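Glove-based recording cuts set-up time for household manipulation data

21 April 2019

A group working under the Sutura project has released a method for recording hand motion during simple cleaning tasks, along with 2750 demonstrations made with it. The recordings are meant for training robot arms to handle sprayers, bottles and cloths on ordinary tables, outside a laboratory.

The method uses a sensor glove with a marker cube fixed to the back of the hand. Fixed cameras read the square patterns on the cube and recover the position and angle of the wrist. The glove supplies the finger joints. The two streams are joined afterwards by a program called Vallia, which resamples both to a common clock and discards any stretch where the cube is lost for too long.

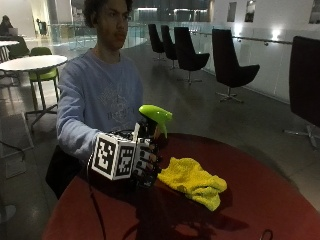 Spray bottles were chosen as the main test object for a practical reason. The trigger has to be squeezed while the bottle is held steady, and most grippers are poor at doing both. Earlier recordings by the same group tracked the wrist well but left the index finger almost unmeasured, so a robot could copy the reach and then fail to spray.

"The wrist path was never the hard part," said Kartini Entili, who led the work. "We had good paths and no usable trigger motion. Once the finger data was on the same clock, the controller had something to learn from."

Of the 2750 demonstrations, 229 were rejected at the joining stage, mostly for marker loss when the wrist turned palm upwards. The remainder were used to train a controller on a single arm. In 330 trials on spray bottles left out of the training set, the arm completed the grasp and squeeze more often than the version trained on wrist paths alone. Full tables are in the report.
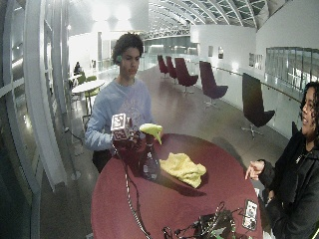 Cloths remain a weak point. A folded or bunched cloth changes shape as soon as it is touched, and the method records the hand only. Si-eun Choo, who wrote the joining software, said the next version would add a depth view of the table top – at the cost of much larger files and a longer calibration.

Calibration at present takes 3 minutes per wearer and has to be repeated if the cube is knocked. The glove was assembled by Wultico, and the trials were run on an arm lent by Agyeman. The software and the accepted recordings can be requested from the project. A second set, covering jars and screw caps, is planned for June.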